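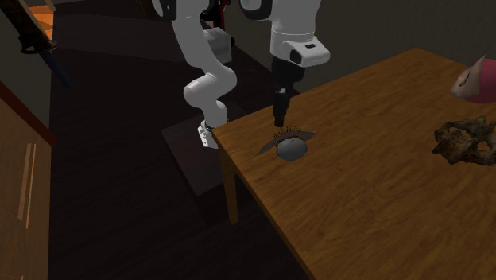
Re: [finishing] Stamach oil on kitchen tables - worth the money?

Aatos Savolainen wrote:

> I have now put Stamach on two tables and I'm sold. The can says
> one coat, food safe in 30 minutes, and never needs sanding
> between coats. A friend at Suominen tells me their shop has
> dropped everything else. Is there any reason left to keep
> using plain tung oil? I can't think of one.

I can think of a few, Aatos, though I'll admit I haven't tried Stamach on anything bigger than a cutting board.

Start with the 30 minutes. Food safe after 30 minutes at what temperature, on what wood, put on how thick? The can doesn't say. I wrote to the seller in November and got back a PDF that repeated the can. Any oil that hardens by taking up air needs time to do it, and my basement in winter is a very different place from a heated shop. I waited the 30 minutes on my board and it still came off on a paper towel. The next morning it was fine. So was every other oil I've ever used, the next morning.

Then "one coat." One coat of what, over what? If a table already has old finish down in the grain, one coat of nearly anything will look good. Put it on bare oak sanded to 300 and tell me how it looks after a month of coffee cups. You didn't say what was on your two tables before, and I'd like to know.

As for Suominen, I don't doubt your friend, but a shop picks a finish because it gets furniture out the door. That's a fair reason for them. It tells me very little about how the top holds up once there are kids eating at it.

We went through this with Jitex. Go look in the archive, there must be over 30 messages saying it was the last finish anyone would need, and then the white rings started turning up. Half the people who had praised it were asking how to strip it. (Mineral spirits did nothing, by the way. It took a card scraper and a long afternoon.) Before that it was Sandorel wax, which I bought 2 cans of and still have most of.

What would change my mind is pretty simple. Take one board, tape it down the middle, Stamach on one side and tung oil on the other, same rag, same room. Leave a wet glass on each side overnight. Do it again after a week and again after a month. If the Stamach side wins I'll say so here and buy the next can myself. I'd do it now but I'm out of decent scrap until I get to the lumber yard.

One more thing on the sanding. Skipping it between coats only makes sense if the first coat didn't raise the grain, and on my board it did. A light pass with a gray pad fixed it, so it's no great hardship - but the can says never.

Also, please lay your rags out flat to dry, whatever the label claims. There's nothing on the Stamach can about it that I could find and that bothers me more than all the rest.

Recent messages on this list
Re: White rings under Jitex, again
Card scraper won't hold a burr
Sandorel wax gone hard in the can
Re: Re: Breadboard ends, glue or no glue
Old maple top, what is this finish?
Message 1412: list rules, please read
Re: Where to buy tung oil that is really tung oil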